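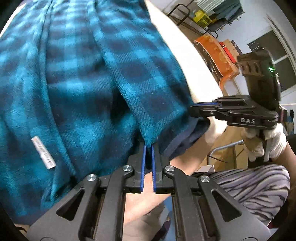

2023-11-03

Fleece inventory, second session. Start weight of the unsorted pile by the luggage scale: 3000 g, which excludes anything with a quilted lining.

Began with the teal and navy buffalo-check blanket. The care label is sewn into a side seam, white, with a barcode, so the label edge was used as the reference for every fold. Dimensions taken on the floor: 1550 mm across the short side. The long side was not recorded because the tape locked again. First fold end to end, second fold side to side, then thirds. The corners do not meet on the second fold. Either the blanket was cut out of square or it has pulled in the wash, and I lean to the wash, as the label side is the shorter one. Difference was spread over the thirds and no longer shows.

Folded height is greater than the gap in the Skevthorpe shelf unit. Pressed with the forearm it goes in, but it rises again and catches the shelf above. Moved it to the wire rack, which has no upper limit worth mentioning. The rack sags slightly at the centre. Will shift the heavier textiles to the ends tomorrow.

Lint off the blanket, one pass of the Fonach brush each side: moderate. Colour mostly navy.

Jackets next, done on the bed for the working height. 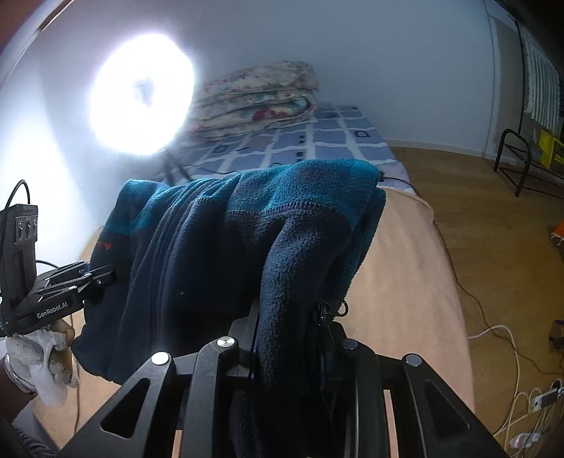
Navy fleece with teal upper, before folding. Pilling heaviest at the shoulder.

Full-length zipper, dark, small pull. Runs freely to the chest and then drags for a few teeth. Rubbed with candle wax, three strokes up and three down, with some improvement. Small red embroidered logo sits where the teal meets the navy and the stitching there is sound. Weight 700 g, heavier than I would have guessed for a fleece of that length.

Pilling treated with the comb, not the electric shaver, which took a hole out of a cuff last winter. Worked downward from the collar in short strokes. The teal gives up its pills more readily than the navy. Stopped when the comb began to lift sound fibre. The shoulder will need a second go.

Fold for jackets, as settled today: zip closed, face down, sleeves straight across the back, bottom hem up to the collar in two turns. The earlier method with the sleeves rolled in left a ridge and wasted depth in the bin.

The floral quilt stays folded at the wall end of the bed. It is too thick for the rack and too clean for the crate. A Jilwood storage bag is listed at 160 litres and would take it with the blanket, but I want to see the seams on one before buying.

Remaining: the Strand pullover, the grey throw, loose hats. Wash the comb. Replace the tape measure.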